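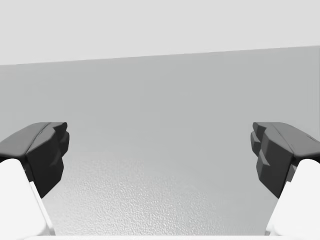 Cluvasero with its jaws open, from the wrist.

Home Position

The logbook entry says 01/06/2021, cell down, and under that in my handwriting it says "jaw thing again." I'm not a great keeper of logbooks. The one before me wrote in full sentences and underlined the torque values with a ruler, and I got the job anyway, so I guess full sentences weren't the main requirement.

My job was looking after Cluvasero. Well, half of it. The half with oil in it lived in Enden, bolted to a floor I'd never stood on, and picked things up off a table all day. My half lived on a computer in the back office at Uranside. Same two arms, same fingers, same table, only nothing in mine weighed anything unless I typed in a weight. When the one in Enden got a new part, I put the new part in mine. When the one in Enden got a new program, I ran it in mine first and watched for crashes, so that any smashing would happen to my copy and cost us a coffee break.

I loved it, by the way. People felt sorry for me (my mother told her whole street I was stuck in a closet with a cartoon) and I could never get across how much there was to do in there! You wouldn't believe how long a grown adult can spend on the friction of a rubber tip.

So - the jaw thing. The program would run clean all morning and then, on one pick, the left finger would show up a hair late and shove the part before the right one touched it. Enden had swapped the fingers in May and it had been doing this on and off ever since. The night shift out there had a theory about humidity. The day shift had a theory about the night shift.

I had the phone on speaker and the technician in Enden had hers in her coverall pocket, so most of what I heard was coverall.

"Open it," she said.

I opened mine. I heard hers open too, that long breathy whine, a beat behind me.

"What are you looking at?"

"Fingers," I said. "Wall."

"Same." 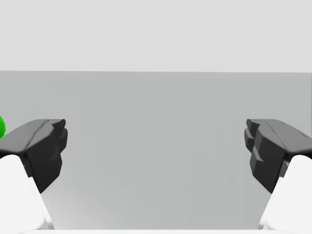 Image: Uranside, simulation desk

We did the whole checklist like that. Hers, mine, hers, mine. She'd read a number off the pendant and I'd read mine off the screen, and if they matched we both said "yep" and moved on. I'd never met her. I knew she chewed ice and I knew she'd rather be told a thing twice than once. That's plenty to know about a person when you're going through a gripper together.

The opening width in my settings was 188. She didn't say yep.

"Say that one again?"

"188."

"I've got 200."

Now, a thing like that ought to make you feel good, finding the number that's wrong, but my stomach went straight through the chair. 188 was the old fingers. I'd loaded the new shape back in May, all the little steps on the inside faces, and I'd been so pleased with how they looked that I never went down the page and changed the width to go with them. Every program I'd passed since then had been passed on a machine that didn't exist.

I could have kept quiet. I did, for as long as it took her to get through one piece of ice.

"That's me," I said. "That's mine, that's an old number. I missed it."

Coverall sounds.

"Huh," she said. "Okay. Fix it and run me something easy."

Something easy was the ball. It was left over from the very first test file, back when the arms were new and all anybody wanted was to see them reach. I cleared everything else off the table, typed in the new width, and backed the view out until I could see the dark floor going off to the horizon with its white lines.

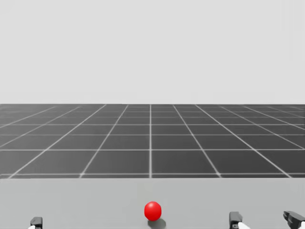 I ran it slow. I always ran it slow when I was scared of it. I read the finger positions out loud as they came up and she wrote them on her glove, which was apparently how everything got written down in Enden, and when we got to the bottom of the list she asked me for the left one again and then a third time.

"So your left's fine now," she said.

"My left's fine."

"Mine isn't, though."

I could hear her walk around the cell. I could hear her get down on one knee and say something rude to the knee. Then a ratchet, five or six clicks, and a lot of breathing.

"There's a shim in here," she said. "Somebody put a shim behind the left pad. There's tape on it and everything."

What had happened, as best we could work out, was this. After the swap my programs kept coming over wrong, and a person out there got tired of the finger not being where the screen said and packed the back of it with a scrap of steel until things more or less agreed. It worked most of the time. My mistake and their scrap of steel had been leaning on each other for weeks like two drunks going home, and whenever the line sped up they fell over.

"You want to keep it?" she said. "The shim?"

"Why would I want it?"

"I don't know. It's sort of yours."

She pulled it out, torqued the pad back down and sent both arms home. I sent mine home too, and then opened the jaws one more time to check the width with my own eyes, even though the number was sitting right there next to it.

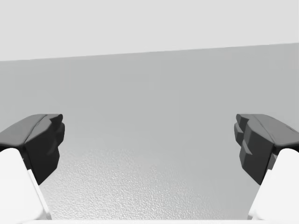
Cycle 3,324

She left her phone in her pocket while it ran, I think by accident. I had my lunch on my knees and listened. You can tell a good pick from a bad one by ear once you've heard enough of them, and I'd never heard any, so I just kept my eyes on my own fingers opening and closing and tried to guess.

The counter had been at 3,312 when she restarted. She'd said 12 clean ones and she'd sign it off, and I thought that was kind of low, but it wasn't my floor. When the twelfth one set down she said "yep" to nobody in particular. I said it back, and that made her jump.

"You're still on?"

"I'm still on."

"Whitcombe's getting one of these," she said. "Next month. They'll want somebody to go out and stand next to it for the setup. Did they tell you that?"

They hadn't. I said I had kind of a lot on here. I said I'd think about it, and she said sure, and bit down on some ice.

After she hung up I went back to the log. "Jaw thing again" was still sitting there with plenty of room under it, so I got a ruler out of the drawer and wrote down the width, and whose mistake it was, in a full sentence. Then I looked up the bus to Whitcombe. It leaves at an awful hour. I wrote that down too.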